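Quick one tonight, it's past 10 and I still have laundry going. But a few of you asked about the sofa hunt and I promised an update back in June, so. Update.

We bought it. Finally. The Flilitz three seater, the one with the low arms, in the oatmeal fabric I said I would never get because of toast crumbs and coffee and life in general. Got it anyway.

Backing up. The old couch was done. Springs on the left side gone, a dip you could lose a remote in, and one leg held on with wood glue and hope. I'd set a budget of $1000, delivery included, and I figured it'd take two weekends. It took all summer. Sofas are so much harder than beds! With a bed you lie down, you know in ten minutes. With a sofa you have to think about naps, and guests, and whether your feet touch the floor when you sit all the way back. Mine usually don't. I'm short.

So seat depth. This is the thing I wish I'd measured first. Everything in the big showrooms is 24 or 25 inches deep now and I end up sitting like a kid on a bus. The Stirkow sectional was gorgeous, really gorgeous, and I perched on it for a while feeling like a doll on a shelf. No. 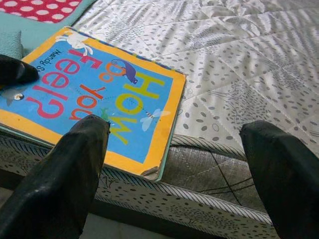

Anyway I went home and made a list, which I should of done in the beginning. Back height, seat depth, seat height, how wide it is with the arms, and the doorway. THE DOORWAY. Our front door is fine but then there's the turn at the bottom of the stairs and that turn has beaten better furniture than mine. I taped the whole footprint on the living room floor with painter's tape and walked around it for three days. Looks silly, works great. Found out the Stirkow would've blocked the heating vent anyway so no more regrets there.

Then the fabrics. I ordered swatches from Chiriac and from Flilitz. Chiriac charges for theirs, small fee, refunded if you buy, fine. Flilitz sends them free but they're tiny, like a cracker. I rubbed them with a damp cloth, left one on the windowsill, let the cat have a go at the others. The Chiriac velvet lost to the cat right away. The oatmeal weave held up — no pulls, and the coffee drip came out with dish soap and cold water. That's how I ended up with the color I swore off.

Delivery is where the budget went. The sofa itself was under, I was so proud, and then there's a fee for upstairs, a fee for taking the old one, a fee for unpacking it. Ended up $44 over. Could have been worse, one place wanted $300 just to haul the old couch to the curb, I can haul a couch to the curb.

(I could not haul the couch to the curb. Petrică Pană from next door took the heavy end and I owe him dinner.)

Now the cushions. They came very firm. Like, firm firm. I sat down the first evening and thought oh no. The booklet says give it a few weeks and flip them every so often and I've been doing that, and it's softer now on the side I use, so I should probably sit on the other side too. Fluff the back ones daily or they slump. Seat ones have a zipper so the covers come off, but it says spot clean only, so why the zipper? Wrote to ask. Still waiting on a answer.

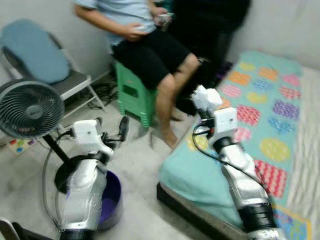

*Two arms, silver and white, black rings at the joints.*

A few other things since people always ask in the comments:

- Legs: solid, screw in by hand, one was a bit crooked but straightened out once I took it off and started over.
- Smell: yes for the first few days, opened the windows, gone now.
- Naps: excellent. The low arms are the right height for a pillow.
- Pet hair: shows less than I expected on the oatmeal, shows plenty on the dark throw I bought to hide it.

Would I buy it again? Think so. I'd measure first and skip the swatch from the place with the velvet. And I'd ask for the full delivery price in writing before getting attached to anything, because by the time they tell you about the stairs you've already picked out pillows.

Next up is the rug, the old one looks terrible against it. I have my eye on a Nenitz flatweave but the size I need is always out of stock, and the next size up goes under the bookcase and then I'd have to empty the bookcase. So maybe a round one? If anyone has a round rug under a straight sofa tell me if it looks weird. Pictures welcome.

Dryer just buzzed. More when the rug happens.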